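Painting a small room dark red: will I regret it?

Posted in Paint & Walls
August 31, 2021

Jillerley
Member

Hello everyone, long-time reader and first-time poster, so please be gentle with me. We moved into our place last November and the back room has been a sort of tired magnolia ever since. It's a small room, one window facing south (so not much sun, being down here in Tassie), and it's where I do my sewing and where my husband has his records. I've had my heart set on a deep brownish red ever since I stayed at a guesthouse years ago with a dining room in that colour. I still think about it!

My worry is that everyone I mention it to pulls a face. My sister says it'll be like sitting inside a plum pudding. The fellow at the paint counter was kinder, but he did say reds are a pain to cover with and I might need four coats. The floor is pale tile and it's staying, because we can't afford to change it. The ceiling is white and I'd be happy to leave it or do it, I really don't mind.

So, should I paint all four walls, or only one? Do I need a special undercoat? And is flat paint a silly idea in a room where people lean on things? I've budgeted 500 dollars for the lot, including brushes and a new roller, and I'd like to have change left over for curtain fabric if I can manage it.

Thank you in advance, you're always so helpful on here.

3 replies

Trerkitz
Regular

do one wall. dark red shrinks a room. done it twice, painted over it twice

Britt-Marie Åberg
Helper

Welcome, Jillerley, and what a lovely question for a cold evening. I'm going to disagree with the reply before mine, although I do understand where it comes from. A single dark wall in a small room can look as if you ran out of paint, and it tends to pull your eye to one side whenever you walk in. If you love the colour, I'd take it right around. The corners go quiet, the room feels wrapped up, and you'll stop noticing how small it is after a week or so. That's been my experience in two houses now, and I'm writing this from a room the colour of stewed cherries with a very contented old dog beside me.

On undercoat, please do use one, and ask them to tint it grey. I know that sounds odd under a red, and I argued with my late father-in-law about it for a whole afternoon, but he was right. Red pigments are often a bit see-through, and over white you'll be rolling until Christmas. With a mid-grey underneath I got away with two coats, plus a little touching up near the light switch.

Give each coat the full drying time on the tin, and a bit more if the weather's damp. Buy all your paint at once and tip the tins together in a big clean bucket before you start, so that you don't get a change of shade halfway along. Cut in one wall and roll it straight away while the edge is wet, then move on to the next. If you cut in the whole room first and go off for lunch, you can end up with a border like a picture mount (ask me how I know).

As for flat paint, I adore how it looks, all soft and chalky. It does mark, though. Every elbow and every vacuum cleaner will leave a shiny spot, and rubbing only makes it worse. You could go for a washable matt, which costs more but should still fit your budget in a small room. Keep a jam jar of the leftovers with the name of the colour on the lid.

Your pale tile will be a help, I think. It bounces some light back up, and it keeps the whole thing from getting gloomy.
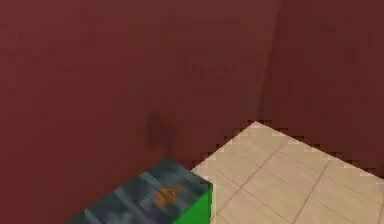 Flat maroon walls with light beige tile, computer render.

Do paint a big piece of card first and move it about the room for a few days, morning and night. Reds can turn quite brown once the lamps are on. I'd choose warm bulbs, and I'd have two or three small lamps about the place in preference to one bright thing in the middle of the ceiling. For the sewing you'll want a good strong task light anyway, as dark thread disappears in a dark room!

Let us know how you get on, and tell your sister that plum pudding is delicious.

Hägglund
Member

Agree with Britt-Marie about the grey undercoat. One thing to add: put masking tape along the top of the tiles and press it down hard with a plastic scraper, especially over the grout lines. Red paint in grout is a miserable job to get out. Pull the tape while the last coat is still a bit soft.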